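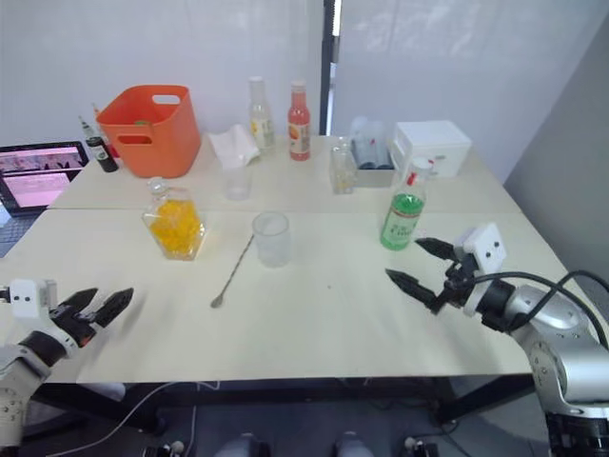

p. 306

Minutes, drinks table working group, Fovham community rooms
October, started 6 pm sharp-ish, back room

Present: the usual, plus two from Tirklow. Apologies taken, not listed.

**1. Last minutes**

Passed. One correction: the urn was returned to Cordero in September, not "lost." Please strike "lost."

**2. The white table**

- Agreed to keep both panels together, side by side, for practice nights. Somebody asked for them to be split so there's one for mixing and one for pouring. No. Wobbles when split, and we only have the one set of clamps.
- Seam in the middle. Sticky stuff gets in. Wipe along the seam, then across. A butter knife is NOT to be used on it again.
- Keep it pushed up to the white wall. Gap behind was discussed, things roll down it.

**3. What is out on it and what should be**

Long item. Went through the table as it stood.

- Bar spoon (the long one with the twisted handle). Stays. Was lying down in front by the clear plastic cup. Some want it stood up in a glass when not in use. Others say it tips the glass over. Left as is for now.
- Clear plastic cups. Fine for practice. Tirklow would like real glasses on the night. See item 5.
- Jar of yellow gel beads. Looks nice, everyone agrees, but it has a glass stopper and sits right by the spoon, and it could be taken for something to eat or put in a drink. Proposed: move it to the welcome desk. Counter proposal: label it. Voted, label it, and move it back from the front edge. Label to say DECORATION in big letters.
- Green bottle, red cap. Print on the label is tiny. Whoever brought it please write the contents on a strip of tape and stick it on the front.
- Dark bottle with the black label and the tall thin one with the dropper top. Back left, behind the orange bin. Keep them together, they get used one after the other in the Sokeda recipe. There's a small red cap back there as well. Find out which bottle it belongs to or bin it.
- Bottle with the yellow label and the red-orange one next to it. Both have white caps. Caps have been swapped before!! Put a dot of marker on each.
- Crumpled tissue. In the trash please. Cloths are in the drawer.
- Glass with a bit of pale liquid in it. Not claimed. Rule from now on, if it isn't claimed by the end of the session it goes down the sink, no tasting.

**4. Storage**

- Orange bin with the cutout handles. Good for carrying, too deep for small things. There is somthing small and green in it that has been there since the last session, can the owner collect. Bin to be emptied fully each time.
- Small clear box with the two dark ones in it. OK where it is. Do not stack anything on top.
- White lidded box, far right. Long talk about what this is for. Straws and napkins, settled. Nothing else goes in there.
- Request for a second bin, same size, any color but orange so people can tell them apart. Approved if under budget.

**5. Tirklow evening**

- Expecting about 300. Last year was much less and we still ran out of ice.
- Cups: 100 left over in the cupboard, clear plastic. Need more. Cordero can do a sleeve price if we order this month. Tirklow still asking for glass. Decision: plastic for the cold drinks, glass for the tasting corner only.
- Washing up for the tasting corner is on Tirklow as it was their idea. They agreed, not happily.
- Sokeda syrup: order one more than we think. Somebody pointed out we said that last time and it's still in the cupboard. Check date on it first.
- Second table needed on the night. Borrow the folding one from the hall, ask before not after.

**6. Closing down the room**

Went quickly, people had to leave.

- All caps on before anything gets moved.
- Spoon washed and dried by hand. Goes in the drawer overnight.
- Bottles to the back, labels forward.
- Door shut. It was found open twice.

**7. AOB**

- Recipe cards: the printed ones smudge. Try laminating one, see if it's worth it.
- Can we have a hook for the apron. Yes.
- Parking, same as ever. Not our table.

Actions: bead jar label, tape on green bottle, marker on white caps, cup order to Cordero, syrup date, folding table. All before next time.

Next meeting same room, November, same time. Bring your own mug, tea only.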